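# 冰箱整理：七月

Dendholm 公寓的厨房不大，冰箱是上冷冻、下冷藏的老样式，冷藏室净高 860 毫米。进了七月，水喝得快，瓶子竖着放占地方，门架又要留给酱料，于是改成全部横放在上层。
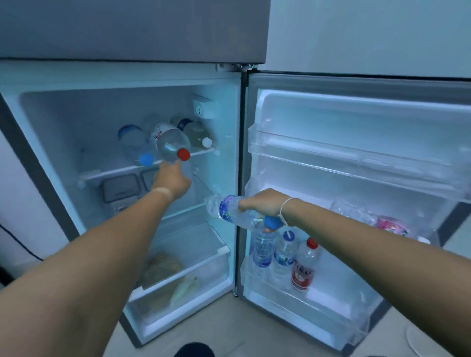 横放的好处是一层能并排摆好几瓶，拿的时候捏住瓶盖一端往外抽就行。瓶盖一律朝外，红盖、浅蓝盖、白盖，看颜色就知道是哪一种，不用把瓶子转过来找标签。开过的瓶子不横放，喝剩的单独竖在门架上。

放水之前先把层板擦一遍。用的是温水加一点小苏打，擦完再用干布过一次。层板前沿那道白色塑料边容易积灰，拿旧牙刷沿着缝刷两下。瓶子从超市拎回来，外面也要抹一抹再进冰箱。

几点做法，记在这里备查：

- **上层**：只放瓶装水和饮料，横放，不叠第二层。
- **上层下面靠左**：两个灰色方盘并排，剩菜和小包装的东西往盘里归，洒了汤只洗盘子。
- **底部抽屉**：透明的，不拉开也能看见里面。蔬菜装进透明袋再放，袋口折一下，不打死结。
- **温控旋钮**：在右上角。夏天调高一档，入秋再调回来。

这次一共补了四种饮料，加上 Florkix 的保鲜袋一包（300 只装），小票合计 3870 日元。保鲜袋偏薄，装叶菜够用，装带骨头的肉要套两层。

冷冻室这次没有动，等里面的饺子吃完再除霜。门封条也还没擦，Rerivano 的清洁布用完了，下回一起买。

同系列的其他页面：水槽下柜、米桶与干货、Mottram 推车改调料架。

页面编号 3251，文字与图片可自由转载，注明出处即可。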